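Projects > Workshop builds > Student reports > Two-armed counter helper

Two Arms and a Kitchen Counter: Project Report

A build at the Lilelow shared workshop, with the Plitwood simulation
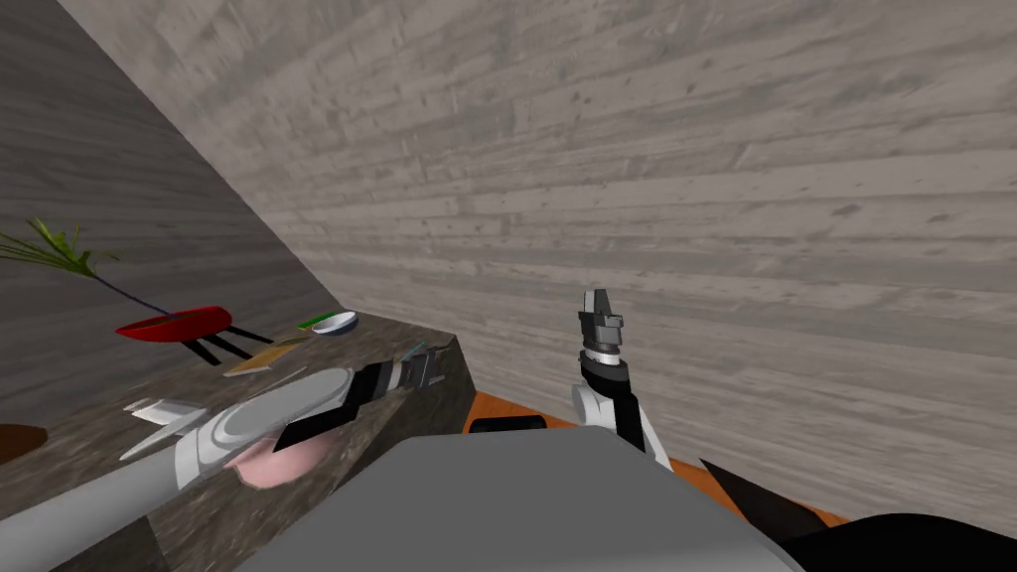

Figure 1. The simulated kitchen corner, with the left gripper over the counter and the right gripper raised and open.

1. Aim

The aim was to design and part-build a robot with two arms that could tidy small items on a kitchen counter. It had to be made in a shared workshop with ordinary hand tools, a bench drill and the workshop's printer. The full robot was outside the budget, so the project was split. The control work was done in simulation on a complete two-armed model, and one gripper and one wrist joint were built for real and tested on the bench.

This report covers the simulation first, then the bench build, then the results of both.

2. The simulation

The simulated room was made in Plitwood, a scene builder that the workshop already had on its shared computer. It is a plain corner with plank-textured walls, an orange floor and a speckled stone counter. I kept the walls light grey on one side and darker on the other so that the corner was easy to find in the camera view. My first version of the room had both walls in the same shade, and I kept losing track of which way the robot was facing.

The counter was dressed with loose items of different shapes. They include a shallow red dish, a small white bowl, a flat tan board and three black rods. The rods were the hardest to pick up. They lie flat, they are thin, and they are set nearly side by side, so a gripper that is slightly off line touches two of them.

The view in Figure 1 is the one I used for most of the driving. It looks over the robot's own body, and part of the counter is always hidden behind the left arm. I tried a higher viewpoint but found it harder to judge height above the stone from there, so I went back to this one and accepted the blind area.

The two arms do not have the same gripper. The left has ribbed fingers, and the right has a parallel gripper with two short fingers. This was done on purpose, so that the two types could be compared in one room with the same objects before I chose which to build.

3. Control

Both arms were driven by Prata, the controller written for this project. It takes a target position for each gripper and moves the joints towards it in small steps. There are 2 modes. In the first, both arms move together. In the second, one arm is parked and the other works.

Parking turned out to matter more than I had planned for. In early runs the idle arm was left low and out to the side, and the working arm struck it when reaching across. The parked position was changed to upright with the jaws open, which keeps it above the objects. The cost is a slower start when the parked arm is needed again – it has a long way to come down.

I also added a hover height. Each approach stops just above the stone, waits, and then goes down in a straight line. Before this was added the fingers dragged along the surface and pushed the board out of place.

4. The bench build

The gripper built for real was the parallel type. The body was printed, the fingers were cut from aluminium strip, and the jaws were driven by a single hobby servo through a pair of meshed gears. The wrist joint used a second servo in a Clasport bracket. The bracket holes did not match the servo, so they were drilled out and washers were fitted.

The finished gripper and wrist came to 506 grams. That was too heavy for the wrist servo at full reach, and the joint sagged. I shortened the fingers and cut away the back of the printed body. The joint still sagged slightly but held its position well enough to test.

Wiring was done on a Friday when the workshop was busy, and I made a mistake with it. The servos and the control board shared one supply, and the board reset each time the jaws closed hard. Giving the servos their own supply fixed it.

5. Testing and results

The bench gripper was tested on household items close in shape to the simulated ones. For each item I made 12 attempts. The results were:

Small bowl, gripped by the rim: held every time.
Flat board: held when it overhung the edge of the bench, and failed when it was lying flat.
Rod: mixed. It was held when the fingers came down square to it and rolled away otherwise.

In simulation the ribbed fingers did better on rods than the parallel ones did. I did not have time to build a ribbed pair, so I cannot say whether the same is true on the bench.

The biggest difference between the two was friction. Simulated items stayed where they were put. Real ones slid on the bench top, and rubber tape on the fingertips only partly helped.

6. What I would change

I would weigh the parts before printing the final version. I would also build the wrist first and the gripper second – the wrist set the limit on everything else, and by the time I knew that, the gripper was finished. The next step is a forearm link for the bench rig, using plastic pipe, so that the hover height can be tried with real sag in the joint.

Last updated: January

Comments (3)

benchdrill: Did you try foam instead of rubber tape? We used the grey pipe lagging stuff on ours and it gripped rods much better, though it tears.

Author: Not yet. There is some in the scrap bin so I will give it a go.

oddsocket: Same reset problem here with a shared supply. A big capacitor nearly cured it but a separate supply is the proper fix.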